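Rewatched Harahap last night, the 98 minute cut, and I have so many feelings about the ending. Thread, spoilers all over the place!

Okay so the creature gets Bamthorpe alone in the pump room. It has every chance. And it just... walks off?? I was 12 when I first saw this and I was mad about it for a week.

My friends always say the script ran out of pages. I don't buy it – the movie sets this up way back in the tunnel, when the thing smells the burn on his arm and backs away. Same burn the Plurel crew all have, from the reactor.

Also the sound in that tunnel part! Hardly any music, only the dripping. Still gets me.

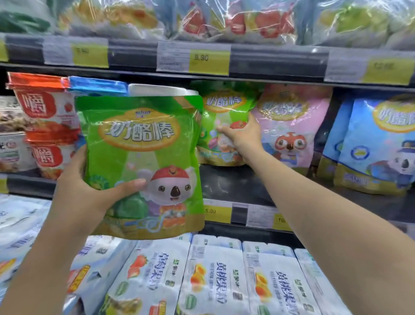 Why did the creature let Bamthorpe live?

Because it took him for one of its own brood. Everything that hatched near the reactor carries that burn smell, and it never touches anything that has it. Go back and check the 3 crew members it skips on the lower deck – all burned.

The sequel, Justness, kind of messes this up by having it go after the medic, who was on the same ship. I choose to believe she'd healed by then (it's set 14 years later, so sure, fine).

Anyway I'm starting Justness again tonight around nine, with the commentary on this time. Will add to this if the director says anything about the pump room.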